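Khải Quách
@khaiquach · 2018-07-18

1/ Spent the morning at the Runthorpe site looking at the sorting line in the back bay. A few people asked me how we set up a small belt station, so I'm writing down what I know in one place.

2/ The belt is the part everyone wants to talk about first. Ours is long, green and flat, with a smooth top. I wanted smooth because our parts are light, and a textured belt makes them rock when they travel.

3/ Green was a practical choice. Most of what we sort is white, and you can see a white part on dark green from across the bay. We had a pale belt at Pemholm and people missed parts on it all the time.

4/ Rails run down both sides. They're aluminum. We looked at painted steel and it was cheaper, but the paint chips where people lean tools on it and the chips end up on the belt.
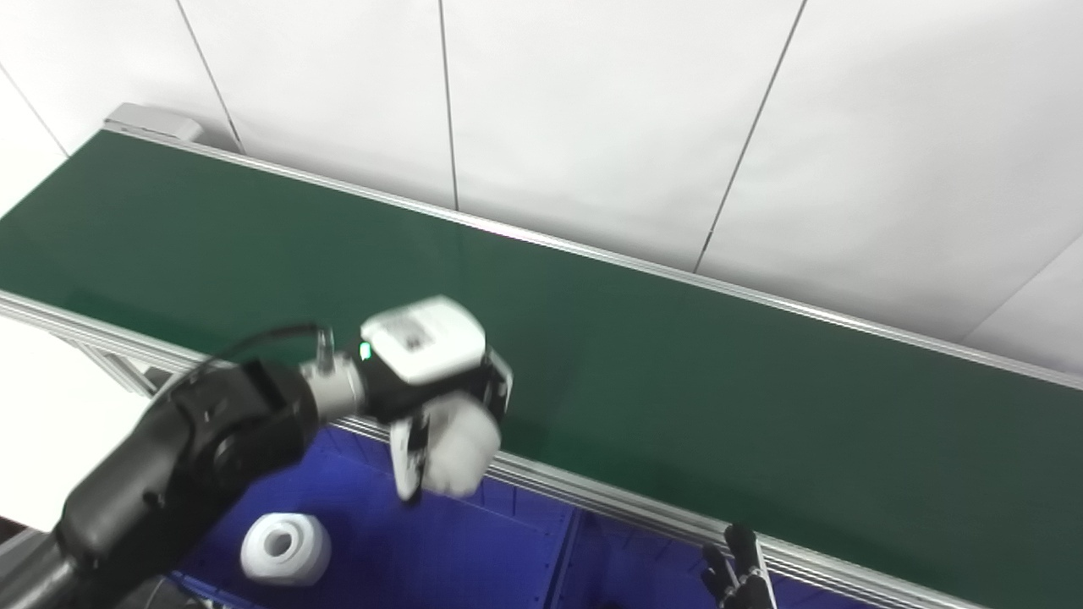
5/ WALLS
The wall behind the belt is plain white panel. No shelves, no hooks, no posters. Wickramasinghe (the fit-out firm) wanted to put a tool board up there and I asked them to leave it off. Anything hung over a belt will fall on the belt sooner or later.

6/ Panels also come down one at a time. In May we had to get at a pipe and it took 20 minutes to open up the wall and close it again. At Pemholm the same job meant cutting drywall.

7/ CLEANING
Wipe the belt at the end of every shift with a damp cloth and plain soap. Don't use solvent. Dry it before anyone runs it again. The rails get the same cloth, belt first and rails second.

8/ The end cap gets missed. Dust packs in along the bottom edge of it, and if you leave it for a few weeks it works its way under the belt. Put it on the checklist as its own line.

9/ PARTS
The ones we're sorting this month are white, round, with a raised rim. The last full batch was 964 pieces. 88 of those went back to Brellow with rough rims, which is too many, and I've told them so.

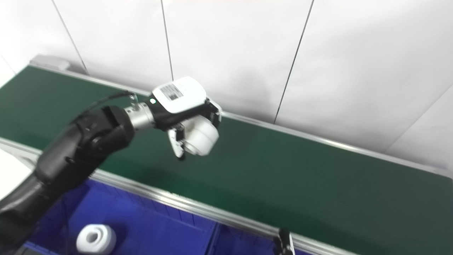 10/ Rough rims are easy to feel and hard to see. If you're checking by hand, run a thumb all the way around before you decide. Do it with gloves off and clean hands.

11/ Bins go below the belt, never on it. Ours are blue. I don't care much about the color as long as it isn't the color of the parts. Empty them before they're full, because a full bin is when things start landing on the floor.

12/ Someone asked about cost. I can't share the quote, but the belt was less than I expected and the wall was more. If you're on a tight budget, do 2 panels at a time and work along.

13/ Someone else asked about noise. You can hold a normal conversation next to it. The old line at Pemholm you could hear from the parking lot.

14/ I still have to write up the belt tension settings. Will add them to this thread when I have the sheet in front of me.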